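Subject: Re: [rootcellar] Sorting a mixed box without losing half of it
To: rootcellar list

On Wednesday, the list member at Fosstead wrote:

> We joined a winter share this year and I love it, but every box
> arrives as one big jumble. Onions on top of apples, potatoes under
> everything, citrus wherever there was a gap. I have been tipping
> the lot into the bottom drawer of the fridge and by the second
> week something is always soft and I can't tell what started it.
>
> Does anybody have a system? I have one kitchen table, one cold
> closet and not a lot of patience. Also, what on earth do you do
> with the brown hairy roots? I think they're taro. They came with
> no label.
>
> (Am in a small apartment, so please no "dig a trench.")

Oh, I am so glad you asked this! Sorting the box is my favorite job of the whole week and I never get to talk about it.

We get our share from Danus, the bigger size, and it comes mixed just like yours. For the first winter I did exactly what you're doing, drawer and all. Then I started tipping everything out on the table before anything went anywhere, and it changed how we eat. You see what you've got. You pick up each thing and turn it over and you find the potato with the bruise on day one, when it's still dinner.

So, the system, such as it is. Put a cloth down first. I use an old checked one that can go straight in the wash, and the soil doesn't matter. Then pour, gently, and let it all sit in one heap in front of you. Pull a big plate up behind the heap. The plate is for what gets eaten out of hand in the next couple of days: the mandarins, any little tomatoes, whatever looks too good to put away. I start with the plate because it makes the heap smaller fast and it's cheerful to look at while you do the rest.

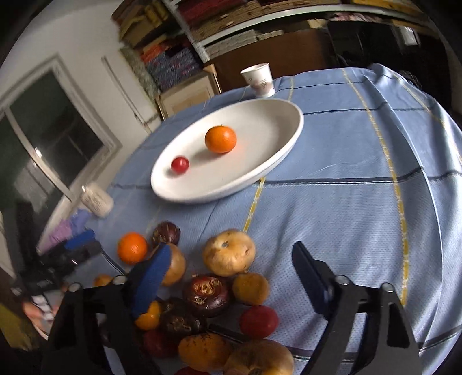

The heap on the blue check, with the first two pieces up on the platter.

After the plate, I go by family. Onions first. Red and tan can live together as long as they're dry and the necks are tight. Mine go in a shallow basket in the cold closet, one layer if I can manage it, and any with a green shoot coming go to the kitchen to be used first. Keep them well away from the potatoes. I know people argue over how much this matters, but the one time I got lazy and put them in the same sack I had sprouts like fingers.

Potatoes next. Dark is what they want, and cool, but please don't put them in the fridge, they go sweet and fry up brown. A paper bag with the top folded over does it. I don't wash them until the day they get cooked. Same for all the roots, really – brush off the loose dirt with your hand and leave the rest on.

Apples go by themselves! If you change only one thing, I'd start there. They give off the gas that hurries everything else along, and I would bet money that an apple was your drawer culprit. Ours get the fridge drawer all to themselves, in a bag left slightly open. Check them every few days and eat the ones with marks.

Mandarins that don't fit on the plate go in the fridge too, loose, on a shelf where you can see them. They dry out on the counter faster than you'd think with the heating on. Tomatoes stay out until they're ripe.

Now, the brown roots. If they're roundish with rings and a rough, sort of wrinkled top, taro is a good guess, but do check with your farm before you cook something you got without a label. If it is taro, two things. Cook it all the way through, never raw, not even a nibble. And wear gloves to peel it, or oil your hands, because the juice can itch like mad. I boil them whole with the skin on and slip the skins off afterward, which gets around most of the trouble. Then I slice them thick and fry them in a little oil with salt until the edges crisp up, and there are never any left. They don't keep as long as potatoes, so plan on using them in the first week or so. Cool and airy, no plastic.

Somebody (on the old Dwivedi list, I think, before it closed) used to wrap each root in newspaper. I tried it and it works fine, but then I couldn't see what I had, and I forgot a whole parcel behind the flour. I'd skip it in a small apartment.

For containers, don't go out and buy anything yet. I have 12 of the little slatted mushroom crates that the market in Dison leaves stacked outside at closing time. They're free, they stack, and air gets through them. I line them with a sheet of paper and write the contents on the end in pencil. Four would be plenty for a cold closet.

One more thing I do, and then I'll stop. Everything with a nick, a soft spot or a shoot goes in a bowl on the counter, and that bowl is soup. No recipe. Onion in the pot first, then whatever the bowl says. Last week it was two onions, a potato and a lot of something yellow that I never did identify but which tasted a bit like turnip, and we had it with toast and fought over the last of it.

Do write back and say how the next box goes, and what your closet gets down to at night if you have a thermometer. Mine sits a little too warm until the real cold comes and I'd love to know how other people manage that without opening a window.

Happy sorting!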